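Trolham Harbor Users' Group — minutes of the November meeting

I took the notes again this month, so if I've got your mooring wrong, blame me and let me know before the next one. We started at 7:15 in the upstairs room at the Flostolance boatyard, with 13 of us there.
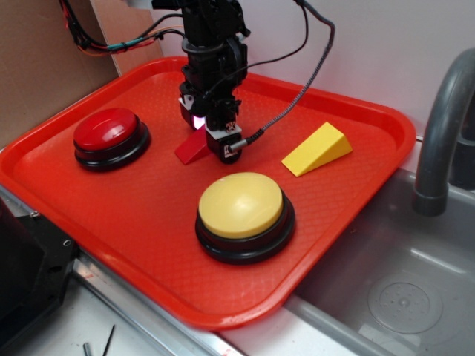
Last month's minutes went through with one fix. I had written that the fuel dock closes for the winter, and it only goes to shorter hours. Sorry to anyone who filled up early!

Winter haul-out. The yard wants the small sailboats out first and the lobster boats after, which is the other way around from last year. There was a fair bit of grumbling (some of it mine, my slip is right behind the travel lift) but we agreed to go along with it. Cradles need your boat's name painted on them, please, and chalk doesn't count.

The ferry Gebru. She'll be using the north berth until spring while they work on her usual ramp. The skipper asks us to keep dinghies off the ladder at that end. I said I'd put up a sign, and I will.

Channel markers. Two of the greens have dragged toward the Fukham side, and one of our members touched bottom coming in at low water — no damage, just a red face. We've already reported it once. I'm writing again this week and will copy everybody in.

Money. We have $2,687 in the account. The new float lines cost $442, and we voted to pay that now and not wait for the spring dues. We also put $100 toward the kids' rowing day, all in favor.

Any other business. Somebody has left a gray inflatable on the slipway with no oars and a lot of rainwater in it. If it's yours, move it before the haul-out starts. We talked for a long time about whether the old tug could be towed across for the summer festival, and didn't settle it. I think it's a lovely idea but she'd need a survey first, so it's back on the list for next time.

We wrapped up at 8:50. Next meeting is in January, same room, and bring a mug.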